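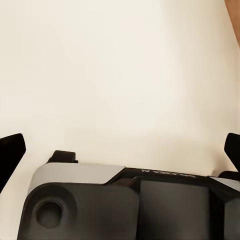
I sat in on a Year 8 geography lesson in May, at the school in Flollivley where I do a bit of support work, and the thing I keep coming back to is the chairs. They were all facing the wrong way. The school had put a new touchscreen on the side wall over Easter, the old whiteboard was still at the front, and the teacher spent the hour walking between the two like someone waiting for a late bus.

It was a lovely screen, I should say. Bright, quick, sharp enough to read from the back. I've got nothing against it. But it had gone on the side wall because that was where the socket was, and the desks hadn't moved because the room had been laid out long before anyone thought of buying a screen. So half the class had their necks twisted and the other half had turned round completely and were leaning on the desk behind, which you can imagine did wonders for concentration.

My grumble, and I've been having it with anyone who'll stand still, is that schools buy kit first and think about the room second. Sometimes the room never gets a thought at all. There's a budget for devices and a budget for paint, and they live in different spreadsheets, and I've yet to meet a head who had time to put the two side by side.

I used to work in a college in Alvarado that did it the other way round (partly by accident, because the money for the equipment was late). We had a whole term with a bare room and movable tables. By the time the boxes turned up, everyone who taught in there knew where the sun came in, which corner was too noisy, and where students drifted when you asked them to work in pairs. We put the screen in that drift corner. It looked daft on the plan. It got used every day for the six years I was there.

I know that's a luxury. Most schools get a delivery date and a fitter who's got another job at two o'clock, and he'll put the bracket wherever the caretaker points. But you could do a cheap version of it! Give the room one week. Stick a sheet of sugar paper up where you think the screen should go and teach to it. Sit in the worst seat yourself, with your bag on your lap, and try to read your own handwriting off it. You'll feel silly for the first lesson and then you'll move the paper.

The other half of my grumble is training. When Flollivley switched over to Pova for homework and registers, staff got 20 minutes at the end of an inset day, after the safeguarding update, with the tea already cold. Twenty minutes! I've had longer talks about the photocopier. And then in the autumn there was a survey asking why people were only using it for the register. Well, the register was on slide two and that's as far as we got before the fire door people needed the hall.

I don't blame the software. Pova is fine once you've found your way round it, and the marking bit has saved me a good chunk of my Sunday evenings. But I only found the marking bit because a colleague leaned over and showed me while we were both waiting for the kettle. That's how most teachers learn most of this stuff, and I do think someone ought to plan for it. Free up one person per department for an hour a week and let them wander about being leaned on. It wouldn't cost much next to the licences.

People tell me it'll sort itself out as younger teachers come in, and I'm not having that. The newest teacher I work with is brilliant and can do things with a phone that frighten me, and she still had no idea the side screen could be split into two. Why would she? Being good with a phone doesn't help you with a menu you've never seen, in front of 14 pupils who've noticed you're stuck.

There's talk now of the trust paying for a "future learning space" over at the Pralard site. I've seen the drawing. There are beanbags. There's a curved wall, which I'd love somebody to explain to me, and a great many things that plug in. I couldn't see where you'd put a coat. I've asked whether any of the teachers who'll be timetabled in there have been shown the drawing, and the answer was that they'd be consulted on the colour scheme.

I've sent an email. I suggested they borrow the old gym for a fortnight, mark out the walls with tape and let a few classes loose in it before they sign anything. I've not heard back yet, but if it comes off I'll bring the tape.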